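Learning by Pushing: Inside the Mistley Tabletop Program

A laboratory effort to teach a robot arm through ordinary language depends on patience, colored blocks and careful records 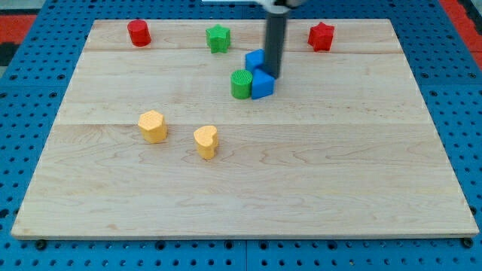

Colored blocks on the maple board, with the arm's rod at the blue triangular prism. Photo: Mistley Program Office

The instruction on the operator's screen reads: "Slide the yellow heart toward the green star." Madalena Salgado reads it once, takes hold of the controller and begins. Fourteen seconds later she releases it, presses a key to mark the episode as complete, and waits for the next line of text to appear.

The exchange is repeated through most of the working day at the Mistley program, where a staff of operators is building a collection of recorded examples for a learning system. Each example joins a written instruction to a short stretch of robot motion. The system is expected to learn the connection between the two, and in time to carry out instructions that no operator has shown it.

The collection stood at 3655 accepted episodes at the end of July. Program staff regard that figure as a beginning. The first training run was carried out on a much smaller set of 499 episodes, and its results shaped nearly every decision that followed.

A deliberately narrow task

The arm at Mistley does not pick things up. It carries a plain rod, and it moves objects by pushing them across a flat surface. The choice was made early, under the direction of Tamás Sárközi, who leads the program and wrote its original proposal.

"Grasping brings with it a large number of separate questions," Sárközi says. "How wide to open, how hard to close, when to let go. We wished to study language and movement together, and we wished to do so with as few other questions on the table as possible."

Pushing is simple to describe and difficult to do well. A block pushed slightly off its center will turn as it travels. A cylinder may turn with little visible change, while a star catches the rod between two of its points and swings to one side. Two blocks that touch will move together for a time and then part. An operator learns to expect these effects and correct for them, often with small movements that the operator would have trouble putting into words.

Those corrections are of great interest to the program. An early policy, trained on the first 499 episodes, performed acceptably as long as a push went straight. When a block began to drift, the arm continued along its path and left the block behind. A review of the training examples showed why. Operators had been told to repeat any episode in which they made an error, and the only examples kept were those in which very little had gone wrong. The system had seen almost no instances of recovery.

The rule was withdrawn. Operators are now asked to continue through a poor push, bring the rod around to a better side and finish the instruction if it can be finished. Episodes of this kind are kept and given a separate tag.

The work of the operators

Operators work in blocks of 80 episodes, with a rest after each. The limit was set after the program compared recordings from the start and end of longer sessions. Later episodes showed faster approaches, wider turns and a growing habit of choosing the same path for similar instructions. None of these is a fault in a single recording. Taken over several hundred, they give a learning system a false idea of how varied the task can be.

Salgado joined the program from Lestenetti, a packaging equipment company where she trained line staff in the use of new machines. She now prepares the operator handbook and conducts the first week of instruction for each new member of staff.

"People arrive wishing to be quick," she says. "They have used a controller before, and they want to show us that they are good at it. I ask them to be clear. If I watch the recording with the text hidden, I should be able to tell what they were asked to do."

That standard has become a formal part of the review process. A second member of staff watches a selection of episodes without seeing the instruction and writes down what the operator seems to be doing. The written account is then compared with the original text. Where the two disagree, the episode is examined further. In some cases the operator has made an error. In others the instruction itself is at fault, for it may have been satisfied by several different actions.

The handbook gives particular attention to the opening moments of an episode. Operators are asked to look over the whole board before moving, to choose a side from which to push, and to bring the rod down clear of other blocks. They are also asked to leave the blocks where they lie at the end. The final arrangement of one episode becomes the starting arrangement of the next, and the board is reset by hand only when a block has come too near an edge or when a group has become so tightly packed that the rod cannot reach between its members.

This practice produces arrangements that a person setting out blocks by hand would be unlikely to choose. Blocks gather in clusters and large areas of the board are left bare. Program staff consider such uneven layouts to be among the most useful material in the collection.

Writing the instructions

The instructions were at first written by the research staff, and they were very regular. Each named a color, a shape and a destination, in that order. Operators found them easy to follow, and the learning system did as well. When visitors were invited to give commands in their own words, however, the system often failed to respond in any sensible way.

The program then engaged Ikuvetti, a language services firm, to gather instructions from people with no connection to the laboratory. Contributors were shown pictures of the board before and after a movement and asked how they would have requested the change. Their answers included phrases such as "tuck the blue one in behind," "make some room in the middle" and "bring those two closer together."

Many of these phrases are open to more than one reading. The program keeps them where an operator can settle on a reasonable meaning from the state of the board. A phrase is set aside where three operators, working separately, reach three different results.

Color and shape together raise their own questions. When two stars are present and they differ in color, the words "the star" are not enough, and the color must do the work of telling them apart. When two blocks share a color, the shape must do so instead. Staff arrange for both situations to occur often, so that the system cannot succeed by attending to one kind of word alone.

There is also the matter of position. Words such as "left," "above" and "behind" depend on where the speaker is standing. All instructions in the collection are written from the operator's side of the board, and "up" is taken to mean away from the operator. Sárközi describes this as a convention adopted for convenience, and he expects to revisit it.

Review and correction

Every episode passes through a software check before any person sees it. The check, built on a records system known as Mota, confirms that the camera recording and the arm's motion log begin and end together and that no portion is missing. Episodes that fail are removed without further review.

The remaining episodes are graded by staff on a scale of 1 to 5. A grade of 5 is given where the instruction has been carried out fully and by a path that another operator would recognize as sensible. Episodes graded 1 are kept in a separate store and are not used for training, although the research staff consult them when a policy behaves in an unexpected manner.

Grading has proved harder to make consistent than the pushing itself. Two reviewers may differ over whether a block has come to rest "next to" another or merely "near" it. The program holds a calibration meeting each month, at which reviewers grade the same set of episodes and discuss the differences. The written guidance that has come from these meetings is now longer than the operator handbook.

Salgado attends as a matter of course. "A disagreement between reviewers usually means that the operators are also unsure," she says. "I would like to hear of it before it has gone into several hundred recordings."

Plans for the coming stage

The next stage of collection will introduce longer instructions, in which several blocks must be brought into a line or sorted by color. These will be given to operators one step at a time, with the full aim recorded alongside each step. The program also intends to gather examples in which a second person changes the instruction while the arm is in motion. Trials have shown that operators respond to such changes in quite different ways, some stopping at once and others completing the push under way.

Sárközi has asked that both responses be recorded for the present. A decision on which to prefer will be taken when there is enough material to compare them.

The board, the blocks and the rod will remain as they are. Proposals to add new shapes have been received from within the program and from outside it, and they will be considered once the current collection is closed to new episodes. Until then, operators continue in their sets of 80, and the reviewers work through the previous day's recordings each morning before the arm is switched on.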